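**Left arm lets go of the plate early, and now I'm nervous about the cup**

**pinterb**

Hello all, and sorry in advance for the length, I never learned to write a short post. Bence Pintér here, some of you helped me last August when I was fighting with the table mounts.

We have a two-arm table setting job going. One cloth, one square plate, fork on the left, spoon on the right. The arms run on Sturar (the 2.0 branch, I haven't dared to go further) and for weeks it was a real pleasure to watch. Then on Friday, July 2, 2021, the left gripper opened while the plate was still above the cloth. It wasn't a big drop and the plate survived, but it made a noise that brought my wife down from upstairs, and I've been going through logs ever since.

What I know so far:

- The log says the gripper was told to open at step 682. In good runs the same command comes later, after the contact check.
- The contact check reported "touching" when it plainly wasn't.
- It has happened 2 times in 57 runs, both times with the left arm.

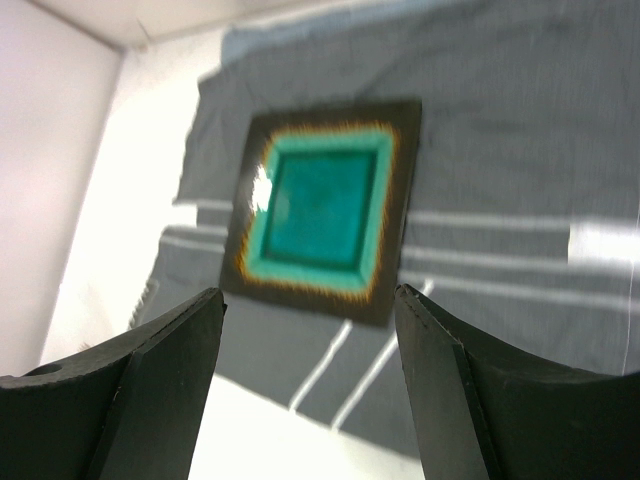
My own theory is that the wrist camera is fooling the height estimate. The plate has a very shiny green middle, and the highlight on the glaze slides around as the arm comes down. The cloth is also striped, and when it gets a fold in it the stripes go off on a diagonal, so I can imagine the software deciding the surface is closer than it is. Does that sound reasonable to anybody who has worked with glossy dishes? I'd be so grateful for a pointer.

**skurnier_fan**

Oh, I feel for you, that clatter is the worst sound in the world. I had nearly the same thing with a glazed bowl and my Skurnier fingers, and it was the highlight. I hung a thin white curtain in front of the lamp and it stopped that same evening. Your light looks strong to me too, there's a patch on the right side of the cloth that is completely blown out. Start there, it costs you an old bedsheet!

**Kollár_bench**

I'm going to disagree, in a friendly way. If the lighting were the cause you'd see it far more often than twice. The lamp doesn't go home after the first run.

A contact check that says "touching" in mid-air sounds to me like the finger current. When the motor gets warm the baseline creeps up, and if your threshold is tight it will trip all by itself. What number do you have in there? And were the two bad runs late in the day, by any chance?

**pinterb**

Threshold is 2,000 raw, which I believe is what it came with. And now you've made me go and look, and yes, both were late in a long session. Hm. I really wanted it to be the stripes.

**skurnier_fan**

Late in the day is also when the sun comes around, if there's a window in that room. I'm only saying :)

**pinterb**

No window on that side, I'm afraid! But I will try the bedsheet anyway, my wife has already picked out which one I'm allowed to have.

**arnis_owner**

Can I come in on the safety side? Everybody is talking about why it opened, and I'd like to know what the other arm does when it happens. On my old Arnis table the second arm just carried on with its part of the program, straight through a bowl lying where no bowl should be. I was picking pieces out of the rail for days. Do you have a stop that halts both, or one each?

**pinterb**

One each, and you've found my guilty conscience. I've been meaning to tie them together since spring. It's the cup I worry about most, when it's standing right there by the right gripper.
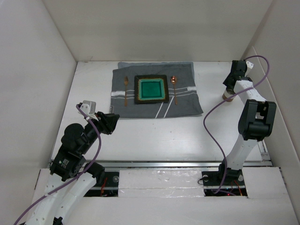 *Fork, plate and spoon on the cloth, one arm on either side.*

**arnis_owner**

Then please do the shared stop before anything else, before the bedsheet and before the current. One button, both arms, and have the software pull the same line if either gripper opens outside its window. And keep your hands off that table until it's done, even if a fork is crooked and it's driving you crazy. I say this with affection and one scar.

**Kollár_bench**

Seconded. We can argue about glaze afterward.

While you have things open, look at the camera cable on the left arm as well. It goes down past the wrist and bows out beside the forearm, and if that one ever snags you'll have a camera pulled crooked, and then skurnier_fan and I will both be wrong.

**skurnier_fan**

I could live with that. Yes to the shared stop from me too. I still say highlight, though.

**pinterb**

You are all very kind. I've switched everything off and ordered the button. The plan is to wire the shared stop first, then tidy the cable, then log the finger current through a whole long session with nothing in the grippers. If the baseline climbs I'll owe Kollár_bench an apology for doubting him, and if it stays flat the bedsheet goes up.

One question while I wait for the mail: does Sturar let me put the stop on the same input for both controllers, or do I need a relay between them? The manual shows it both ways, on facing pages.

**arnis_owner**

Relay. The other drawing is for the single-arm kit. Get one with two separate contacts and test it with each arm moving slowly before you put any dishes back.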